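Projektbericht: Fladenbrot mit Sauerteig und mit Hefe im Vergleich
Verfasser: Lambros Chatzigeorgiou und Emmanuel Mosoti
Abgabe: 28. Apr. 2021

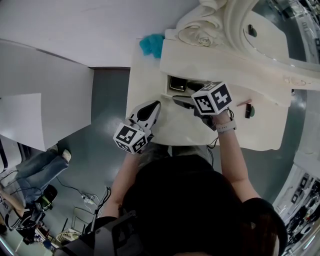
In unserem Projekt wollten wir wissen, ob ein einfaches Fladenbrot mit Sauerteig besser schmeckt als das gleiche Brot mit Trockenhefe. Die Idee hatten wir schon im November, als wir in der Lehrküche Lumow zum ersten Mal mit Weizensauerteig gearbeitet haben.

Zutaten und Vorbereitung

Für beide Teige haben wir das Mehl von der Mühle Karras benutzt, Type 550. Der Hefeteig bestand aus 890 g Mehl, Wasser, Salz, Olivenöl und einem Päckchen Trockenhefe. Beim zweiten Teig haben wir die Hefe durch 300 g aktiven Sauerteig ersetzt und die gleiche Menge Mehl und Wasser, die im Sauerteig schon enthalten ist, abgezogen. Diese Rechnung war beim ersten Mal falsch, deshalb war der Teig zu weich und wir mussten ihn wegwerfen.

Durchführung

Der Hefeteig ging zwei Stunden bei Zimmertemperatur. Der Sauerteig stand über Nacht im Kühlschrank und wurde am Morgen noch einmal gefaltet. Gebacken haben wir beide auf dem heißen Blech, ohne Dampf, bei höchster Stufe. Jedes Fladenbrot wurde vor dem Backen mit den Fingern eingedrückt und mit Öl bestrichen. Auf Kräuter haben wir verzichtet, damit man den Teig selbst schmeckt.

Ergebnisse

Verkostet wurde in drei Gruppen, eine davon aus dem Parallelkurs in Gostordale. Das Brot mit Sauerteig bekam bessere Noten für den Geschmack, das Brot mit Hefe für die Krume – es war weicher und ließ sich leichter füllen. Am nächsten Tag war der Unterschied größer: Das Hefebrot war trocken, das andere konnte man noch gut essen. Die Gruppe aus Lorndale fand das Sauerteigbrot zu sauer. Wir vermuten, dass die Nacht im Kühlschrank für diesen Teig zu lang war.

Was wir ändern würden

Die Brote waren nicht gleich dick, das macht den Vergleich der Kruste unsicher. Beim nächsten Versuch würden wir jedes Teigstück abwiegen und die Temperatur des Teiges messen. Auch eine Mischung aus wenig Hefe und Sauerteig möchten wir noch probieren.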